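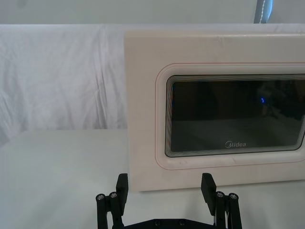
Mikville Community Kitchen Club / Photo Gallery / April

Quick gallery this month, sorry, typing this up between the Wednesday lunch and the cleanup. Theme is small appliances. Reheating, mostly. Captions go with the pictures in order, more get added when I get to a computer that isn't my phone.

1. The microwave
Midea, countertop, white going a little cream. Name is in small light gray letters low on the glass. Really like the thin red line around the door, makes it look older than it probably is. Rounded corners on everything. A few light scuffs up near the top and some small gray specks under the window. Baking soda paste on a soft cloth for that kind of thing, no scouring pads please.

Still to come: the toaster shelf, the soup table, the new drying racks. Also the before and after of the spice drawer, which took two of us most of an evening and I will be showing it to everybody.

Microwave notes while I'm here, people keep asking

Cover your food. Plate, paper towel, upside down bowl, whatever. Tomato sauce is the worst offender, chili second.

Stir halfway. Short bursts beat one long one. Rice gets a spoonful of water on top and a lid.

Leftover soup from the Sekiguchi Street lunch comes in the deep tubs. Move it to a bowl first, the tubs go soft at the bottom.

No foil, no travel mugs, no forks left in. Yes this has come up.

Wipe the glass with a damp cloth, then a dry one. It's dark and shiny so every fingerprint shows. Bowl of water with a slice of lemon, let it steam with the door shut, then wipe the inside. Smells much better after.

Plug it straight in the wall, not the power strip by the sink.

Lunch sign-up

Tables are full at 32, so put your name on the sheet by 11 or you're eating standing up. Suggested donation is still in the jar by the door. Bring a lid that fits if you want to take food home, we are down to the odd ones again.

Swap shelf

Going: one Draven hand mixer, one beater missing. A Grollex slow cooker, lid has a chip but it sits fine. Box of canning jars, no rings.
Wanted: microwave plate covers, any size. Oven mitts in pairs. A decent can opener, the last one is in the trash where it belongs.

Drop things off at the side door, afternoons only, and please wash them frist.

If you have pictures of your own kitchen shelf or counter send them along and I'll put them up. Not too dark. Say what it is and what you cook in it. Recipes welcome too, the lentil one from last month got passed around a lot and I still dont have a clean copy of it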